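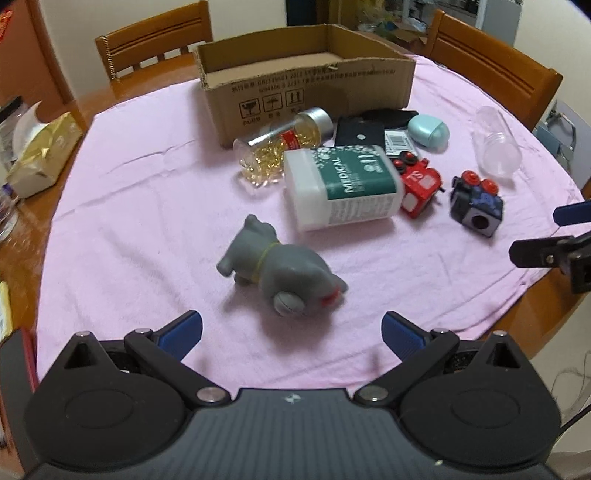
How does the software decide which object to go for first? Mine scores every object it can segment by how clear the space around it is, then picks the highest score and plans a path to it.

Home Posts Projects Apaza notes Contact

OK so that's the short version, and it's what I had working by the end of last month. Then I started on transparent stuff and my lovely scoring function fell apart. I've been calling the planner Grultis (Yayra Nyarko picked the name, I've stopped fighting it) and it sits on top of a segmentation step that mostly believes whatever the depth map says. A clear jar has hardly any depth map! You get a rim, a lid if you're lucky, and then a big hole where the table shows through. So the planner sees two little objects with a nice wide gap between them and gives that gap a fantastic score.

I went through 478 clips looking for this and the pattern is always the same. Solid toys, fine. Printed labels, fine. Clear plastic, chaos.
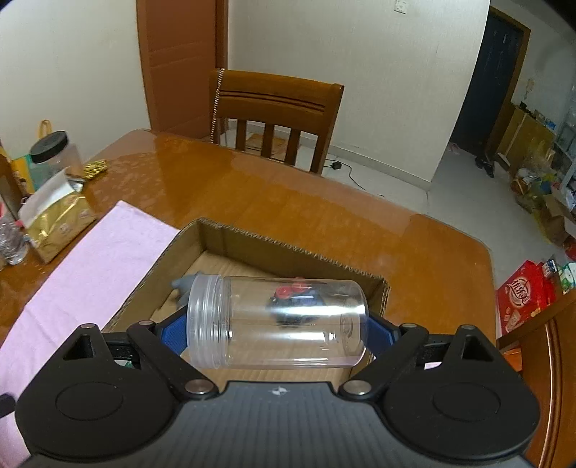

Clear jar, one pad on the lid and one on the base, over the box.

What I'm trying now is pretty dumb. If two segments line up and the color between them is a slightly warped copy of the background, Grultis joins them and treats the whole thing as one object. Edem Kpodo thinks I should train a proper model for it and he's probably right, but the merge rule took me an evening and training takes me forever - my desktop is old and loud.

The other fix was in the controller. I used to wait 4 ticks after contact before closing the last bit, and I dropped that to 3. Squishy toys don't care. Glare still gets me though, a long bright streak down the side of a jar comes out as its own skinny object, and I have a very ugly threshold in there to throw those away. I'd love a better idea if you've got one.

Next up is rerunning all of it with the planner capped at 2000 samples per grasp, mainly so I can stop going to make coffee between runs. Config files are in the Jerkside folder, same place as before.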